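Section 6: Working Safely Around Two-Arm Floor Tasks

Welcome to the fun part! If you've followed the earlier sections, your Ronow unit is bolted to its base, both arms have passed their range check and the stop button is tested. Now you get to put tools in its hands. Sweeping is one of the best first jobs for a two-arm robot. It uses both sides at once, the tools are light and cheap, and you can judge the result by looking at the floor.

It's also a job done low down, where people walk, with long handles moving in the air. The rules below come out of our work at the Harker and Yap test sites. Please read the whole section before you power up.

6.1 Before you start

1. Choose your work area and mark its outside edge with tape. Allow for the full reach of the arms plus the length of the longest tool. People very often measure the arm and forget the handle.

2. Walk the area yourself. Pick up coins, screws, glass and anything sharp. Leave only the litter you want swept.

3. Look past the taped edge as well. Toys, stools and basins further off are fine during a sweep as long as they stay put, but a loose cable lying across the floor is a trip hazard for whoever comes to help. Tape it down or move it.

4. Tell everyone in the building that the arms will be live. A sign on the door is good. A sign and a spoken warning are better.

5. Press the stop button, check that both arms hold still, then release it. Do this every session, even if you ran one ten minutes ago.

CAUTION: Children and pets must be out of the room, with the door shut. A tape line means nothing to a dog.

6.2 Fitting the tools

1. Set both grippers to Tool Load mode. The closing force is limited in this mode, so your fingers are much better protected, but keep them clear of the pads anyway.

2. Offer the dustpan to one gripper and the broom to the other. A long-handled pan is the right choice, as it saves the arm from folding right down to the tiles.

3. Close each gripper and give the handle a firm tug and a twist. If it turns in the pads, wrap the grip area with the rubber sleeve from the Vudlow tool kit and try again.

4. Check that the arm cables have slack at every joint and can't catch on a handle. Move each arm slowly by hand through its range to be sure.

5. Step back behind the tape before you leave Tool Load mode.

NOTE: Smooth plastic handles slip more than painted metal ones. We've had great results from ordinary household brooms, so there's no need to buy anything fancy!

6.3 The first sweep

Start with a handful of light scraps on a hard, flat floor. Wrappers and bits of paper are ideal. Keep the speed limit at 300 mm per second for the first 19 runs, however well things are going. I know it's tempting to turn it up (I've been there), but slow runs are where you learn how your own set-up behaves.

1. One person holds the stop button and does nothing else. No phone, no notes, no chatting over the shoulder.

2. A second person watches the floor and calls out "hold" if anything enters the area.

3. Start the task. Bring the pan down first, then the broom.

4. Watch the handles as closely as you watch the litter. With a pan in one gripper and a broom in the other, the tops of the handles can swing towards each other while the working ends look perfectly well behaved. 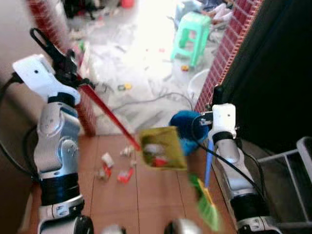 Mansa Ansah wrote back on the draft of this section that step 4 should go further, and that the person on the stop button ought to stand where both handle tops are in plain sight the whole way through. If the only spot with a clear view is inside the tape, the run doesn't go ahead until the area is laid out again.

We agree completely, and it's now a rule at both sites. Pick the operator's spot before anything else and mark it with a cross of tape.

5. When the litter is in the pan, lift the broom clear before the pan moves. Lifting both together is quicker but tends to tip the load back out.

6. Return both arms to Rest and wait for the steady green light on the control box.

CAUTION: Never reach in to nudge a stray scrap towards the pan. Leave it, finish the run and get it next time.

6.4 If something goes wrong

Dropped tool: Press stop. Don't try to catch it. Return to 6.2 and fit the tool again from step 1.

Handles touching: Press stop, then back the arms away one at a time in manual mode. Look over both handles for cracks before you carry on.

Code 463 on the display: The gripper has felt more load than it expected. Most often the pan lip has caught on a grout line or the edge of a mat. Raise the pan height one notch and repeat the run slowly.

Person in the area: Press stop first, talk second. The run is over, and a new one begins at 6.1.

6.5 Keeping a log

Write down every run, including the dull ones. Note the floor type, the tools, the speed and anything that made you reach for the button. Yichen Fang keeps the shared log for Yap and goes through it each Wednesday, and many of the cautions in this manual began as a one-line entry there. Near misses are especially welcome!

Wipe the gripper pads with a dry cloth at the end of the session and store the broom with its bristles up. Section 7 covers wet floors, which need a different set of pads.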